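Print this item
E-mail this item

Grodon and Bramden: what the merger means for your phones and your broadband

25th January

A good many of you have written in since the holidays to ask what is going on with Grodon, and I'm sorry it has taken me this long to put something together. Part of the delay was that I wanted to read the whole customer notice before saying anything (it is long, and the type is small), and part of it was that the notice itself was replaced a week after it first went out, so the copy I had marked up in pencil was no use any more. I now have the newer one on my desk, along with a cup of coffee, and I think I can finally give you a fair account of it.

For anyone who has been lucky enough not to think about phone companies lately, Grodon is the outfit that looks after the desk phones, the office broadband and the call routing for a large share of our members. It has been at it for a long while, mostly for small firms: dental offices, feed stores, a couple of law practices, the sort of place with a front desk and a back room and one person who knows where the router is. Bramden is bigger and has mostly sold to hospitals and school districts. The two have been circling each other for the better part of two years, and now they have joined up, with Bramden as the parent and the Grodon name staying on the trucks and on the bills until April at the earliest.

Your contract doesn't change because of the merger. I'll put that near the top, as it was the first thing nearly every one of you asked. If you signed for a term, the term stands, and so does the price you signed at. Grodon's terms let a new owner take over the agreement, and they don't let the new owner rewrite it halfway through. Where you do need to be careful is at renewal. The notice says that any agreement renewing after the changeover will go onto what it calls the combined price list, and I haven't been able to get a copy of that list from anybody. I have asked three different people at the sales office, all of them perfectly pleasant, and each one told me that it was being finished up and that I should try again soon. I'll keep trying.

So if your renewal is coming up this spring, please dig out the paperwork and look at the date. Most of the older Grodon agreements roll over on their own unless you write to them ahead of time, and the ones I've seen want that in writing, on letterhead, sent to the billing address and not to your sales contact. I know of one member who told her rep over the phone that she wanted to wait and see, had a very nice chat about it, and then found she'd been rolled over for another full year. She did get it sorted out, after a good deal of back and forth, but I would love to spare the rest of you that.

Now, the numbers and the equipment. Your phone numbers belong to your account and they will carry across without any action on your part. The same goes for your toll-free numbers if you have them. Desk phones that Grodon supplied will keep working. The one piece that will change is the little web page where you set your call forwarding, your holiday greetings and so on. That page is being retired, and everyone will be moved to a system called Foltutora, which Bramden has been using with its own customers for a while. I sat through the online walk-through last week and I have to say I liked it a good deal more than I thought I would. The menus are plain. You can hear a greeting back before you save it (at last!), and you can set your closing hours for the whole year in one sitting, which anybody who has forgotten to change the phones for a long weekend will appreciate.

What doesn't move over by itself is your recorded greetings. I was surprised by this and I asked twice to be sure. If you paid somebody to record a nice professional greeting, or if your late business partner's voice is still on there and you'd like to keep it, you need to save a copy from the old page before it goes dark. There is a download button under the greeting settings, though on some accounts it is tucked behind a link marked "more." If you can't find it, call the help line and ask them to e-mail you the file. They have been good about it so far.

Voicemail is a similar story. Saved messages will be kept, according to the notice, but only 500 for each account, counting back from the most recent. That sounds like plenty until you remember how many of us never delete a thing. I looked at our own office mailbox and was a little ashamed of what I found, and I spent most of an afternoon clearing it out. There was a message in there about a lost umbrella that I would guess is older than the carpet.

Then there is the matter of who answers when you call. Both companies say they will keep their local support desks, and I take them at their word, but they are also putting the two phone queues together, so you may well get someone who has never seen a Grodon account before. My advice is to have your account number handy along with the name of the plan as it appears on your bill, and to write down the ticket number they give you. I keep mine in a spiral notebook by the phone. My family thinks this is very funny, and I don't mind one bit, as that notebook has saved me more than one long afternoon on hold.

Several members asked about layoffs, having friends or relatives who work over there. I wish I had more to tell you. Together the two companies will have about 1,000 people on the payroll, and the notice says only that "some roles will be reviewed." I'd guess the billing departments will feel it first, as they tend to when firms join up, but that is a guess and you should treat it as one. The field crews seem to be in demand everywhere, and the fellow who came out to look at our line in the fall told me he had more work than he could get to.

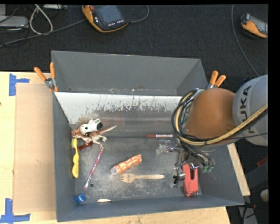 Reading time: 7 minutes

I should say something as well about Bianchini, as a few of you buy your internet from Grodon and your phones from Bianchini and were worried that the arrangement would fall apart. Bianchini isn't part of the merger. It rents space on Grodon's lines under an agreement of its own, and as far as I can learn that agreement has a good way to run. Your Bianchini bill should look the same as it always has. If you get a letter suggesting that you have to bring your phones over to Bramden in order to keep your internet, please send me a copy, because I would very much like to see it. Nothing in the notice says so, and I'd want to take it up with them on your behalf.

While we are on the subject of letters, a gentle word of caution. Any time two companies join, there are people who take advantage of the muddle, and I've already heard of one call to a member from somebody claiming to be with the "new Grodon" and asking for a card number to "confirm the transfer." There is no transfer to confirm. Neither company is asking customers for payment details over the phone. Hang up, wait a minute or two, and call the number printed on your bill if you are in any doubt. Do tell whoever covers your front desk, too, especially if they are new or only there a few hours a week.

If you'd like to go over your own agreement with somebody, bring it by the office any morning and we'll sit down with it together. Bring the most recent bill as well, all the pages, even the ones that seem to be nothing but taxes and fees, as the plan name is sometimes hiding back there. I'm no lawyer and I can't tell you what to sign, but I have read a great many of these by now and can usually find the renewal date. We also have a printed copy of the full notice on the front counter for anyone who would like to borrow it. Please do bring it back, as the copier is acting up again and I would hate to have to run off another.

I'll write again when I have the price list in hand.

Print this item
E-mail this item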